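About the Bayram Robotics Club

The Bayram Robotics Club is a student organization of the Tinitz School of Applied Technology. It is open to every enrolled student, whatever the program of study, and no earlier experience with programming or machine work is required. The club has 245 members in the current school year and meets in the ground floor laboratory of the Gavau Building.

What We Do

The club concentrates on manipulation: the handling of ordinary objects by robot arms. Members work in teams on household tasks, with tableware as the main subject this year. Each team prepares its own task plan, writes and tests its programs, and keeps a written log that is open to all other teams. New members begin with a safety course and are admitted to the arms after passing a short practical check.

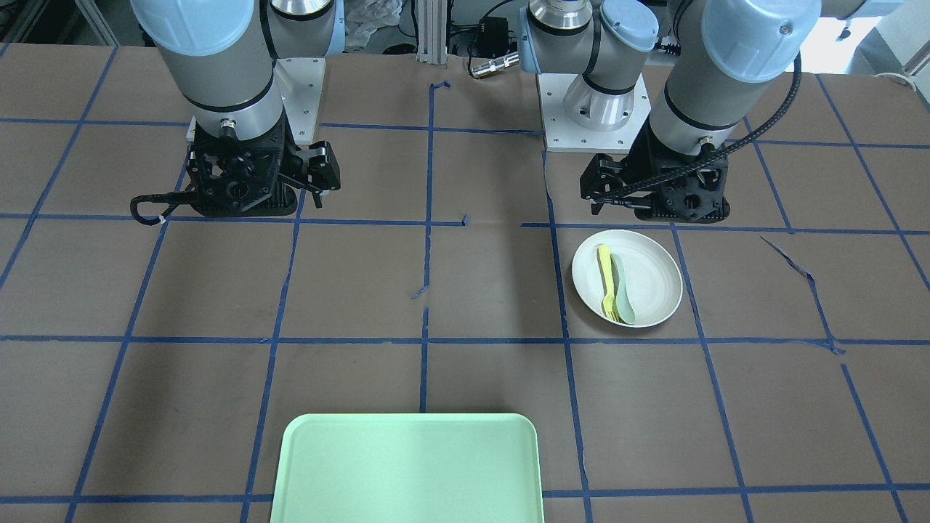 Two-arm station with plate, fork, spoon and serving tray on the taped grid.

The table grid is used to agree on starting positions. A team states the cell in which each object is to be placed, and a second team can then set up the same task from the log alone. Grippers, cables and mounting plates are inspected by a senior member at the start of every session.

The Esanance Project

Esanance is the club's long-term student project and its entry in the school's spring competition. Teams program a two-arm station to handle bowls, plates and utensils and to arrange them on a tray. Entries are judged on reliability, on care in handling, and on the quality of the written log - the last of these carries the same weight as the other two. The log archive now holds 575 recorded trials, all of which may be consulted by members.
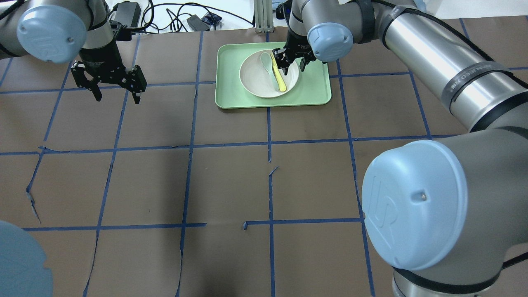

Esanance tableware task: a gripper at the bowl, second arm to the left.

Membership and Facilities

Membership runs from August to the end of the spring term. The laboratory has 300 square meters of floor space, with a workshop and a reading area next door. Evening sessions begin at 5:30 p.m. and are supervised by teaching staff. Students who wish to join should complete the form at the Gavau Building front desk. Visits by other schools are welcome by arrangement with the club office.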